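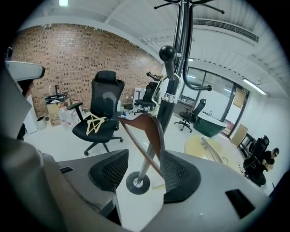

*Hanger between the finger pads, coat stand behind.*

Okay, week 4 notes! We're reviewing the Skatus hand-held gripper kit from Vurgate, and I want you to judge it as a buyer would. The kit is listed at nearly 2000 dollars, which sounds fine until you add spare pads (my advice: budget for them from day one).

Shahla Abbasi ran the hanger task with it and liked the grip a lot. She was less happy with the weight, and after a long session
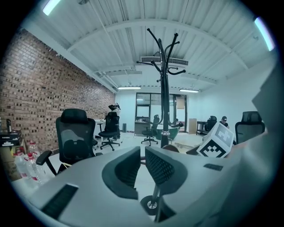
her wrist was complaining, so put comfort in your review too. Vurgate promises parts until 2028, and I'd love to see someone question that in writing!

What to hand in:

- One page on setup, including whatever confused you in the manual.

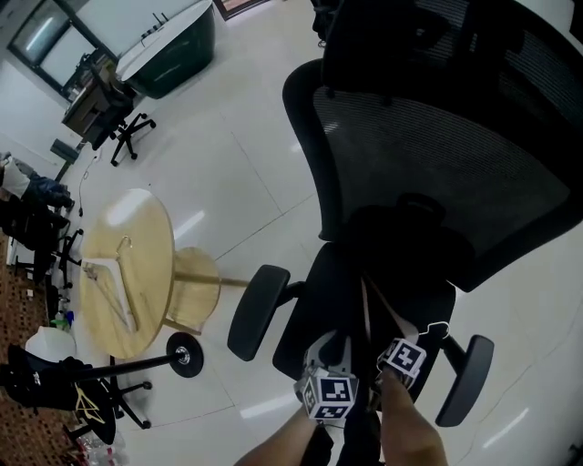

- A short comparison with the Misturden kit. Hamidreza Bakhtiari has the loan list, and it fills up fast, so email him before 14 October.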